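Section 4. Recording demonstrations in a home kitchen

Applies to the Udach teleop kit, hand-guided and remote. Revised April 16, 2021. Do section 3 (homing, e-stop check) first. If you skipped it go back.

4.1 Before you start

1. Power the arm. Wait for the steady light.
2. Plug in the leader handset. Remote mode only - for hand guiding leave it unplugged.
3. Open Unnithan, make a new task folder. One task per folder. Don't mix drawer pulls with countertop work, the trainer can't sort them for you.
4. Set speed limit to 40 percent for new operators.
5. Check the free disk space. A full session needs 2000 MB.

CAUTION: Keep one hand near the e-stop whenever somebody is inside the reach of the arm. Every time.

4.2 Handles and drawers

6. Bring the fingers in slow. Stop short of the bar.
7. Line up on the straight part of the bar. Stay clear of the mounting post and the end cap, fingers slip on round trim.
8. Close, pause for a beat, then pull straight out. No twisting.
9. Let go fully before you back off. Half-open fingers hook the bar.
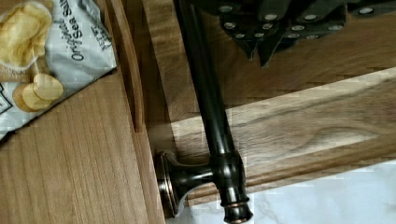
Hand guiding beats the handset for drawers, one reader at Pratdale wrote in, as you can feel the drawer bind before the arm faults. Fair point. We still ask for both kinds in each folder. Mark hand-guided takes with the H key, or your going to be sorting them by eye later.

NOTE: Leave ordinary stuff lying near the cabinet. Chip bags, whatever. Move it between takes. Policies trained on a bare kitchen do badly in a real one.

NOTE: Dark handles under a dark gripper are hard to tell apart in the wrist view. Add light from the side if you can. Don't change exposure mid-folder.

4.3 Working over the countertop

10. Raise the arm to travel height before you cross any board edge.
11. Come down over open counter first. Marble, in the kitchen shown in this section - bright patches wash out the veining, so don't use it to judge height. Use the readout.
12. Slow to 14 mm per second for the last stretch.
13. Hover with the fingertips slightly apart. Hold still until the beep.
14. Go on with the task, or press B to scrap the take.
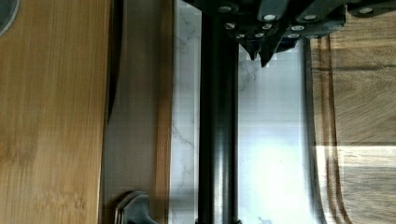
Does a take with a long hover have to be thrown out? No, says the Rolthorpe support desk, trim it in Unnithan and keep the rest, as long as the arm never faulted. Trim the start and end only. Cutting the middle breaks the timestamps.

CAUTION: Clear loose knives out of the reach area before recording. Cutting boards can stay. If a board slides on contact, stop the take and put something grippy under it.

4.4 How many takes

15. Record 174 good takes per task. Scrapped ones don't count.
16. Swap operators partway thru if you have two. Different hands, better coverage.
17. Back up the folder before you power down. The buffer clears at shutdown.

Fault codes are in section 6. Handset drift after the June firmware: see 6.2, re-zero the sticks and restart Unnithan.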